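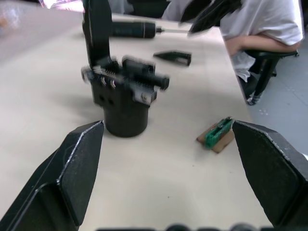
Valdale Small Shop Forum > Benches and Storage > Flattening and finishing a beech top

bucket_of_shims
Posted 13th July

Top is 868 mm deep, glued up from beech staves, two coats of hardwax oil from the previous owner. Straightedge shows a hollow of 0.6 mm across the middle third. It is used for assembly and light electrical work, so no planing or chopping on it. Two questions.

1. Is 0.6 worth correcting at that depth?
2. If I sand it back, do I have to stay with oil, or can I go to a waterborne lacquer?

Room sits at 55 percent humidity most of the year.

tenon_saw_92
Leave it. You will take off 0.6 and it will come back the next time the heating goes on. Check the bearers first. If the screws are in round holes instead of slots the top can't move and it will cup between them.

bucket_of_shims
Round holes. Six bearers, two screws each.

tenon_saw_92
Then there's your hollow. Slot the outer holes along the width of the top, leave one row fixed, wait a month, measure again. 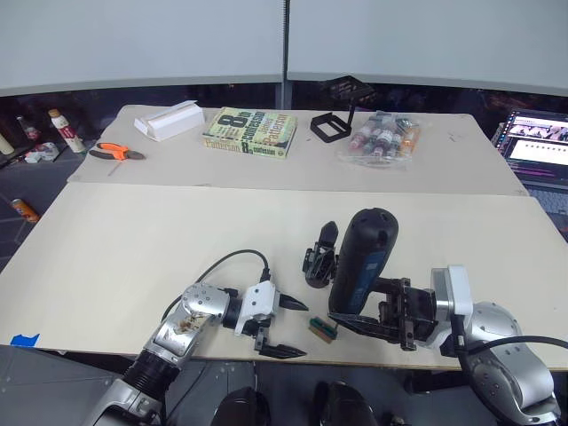 Sorin Bratu
Moderator, Benches and Storage

Agree on the slots. 10 mm long is enough for beech at that width. Use a washer under the head and don't run the screws down hard.

On the finish, I would not put waterborne over hardwax oil residue. Sanding to 120 does not remove what has gone into the end grain, and the lacquer lifts there first. I had a Prerus top come apart that way along two edges. If you want to change systems, scrape, sand to 100, wipe down with solvent, then do a test patch on the underside and pull it with tape after a week.

glue_line
Disagree. I did the same changeover in May on a Briko top with a coat of dewaxed shellac between the oil and the lacquer. No lifting at the edges or anywhere else.

Sorin Bratu
May is two months. Mine took fourteen to show. Shellac as a barrier coat is reasonable, I just wouldn't call it proven from that.

glue_line
Fair on the time. I'll still say bare oil is the wrong finish for a bench that sees flux and isopropyl. Both mark it.

Hường Hà
Both mark lacquer too, and oil can be repaired locally in ten minutes. Rub back with a gray pad, one thin coat, buff off after 15 minutes. With lacquer you end up redoing the full surface to hide the edge of the repair.

Cost side, for what it's worth: the Bucur two-part lacquer came to 92 for my top, including hardener. A tin of oil was less than half that and I still have most of it.

bucket_of_shims
OK. Slotting the holes first, finish stays oil. Order of work as I have it, correct me if any of it is wrong.

Step 1. Back the screws out one bearer at a time, starting from the middle, and elongate the holes.
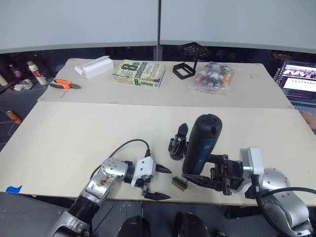

Step 2. Refit with washers, snug only. Leave a month.

Step 3. Measure across at three stations. Sand only if the hollow is still over 0.5.

tenon_saw_92
Start from an end. And oil the underside while you have access, or it will take up moisture faster than the top face.

glue_line
Underside, yes. One coat will do.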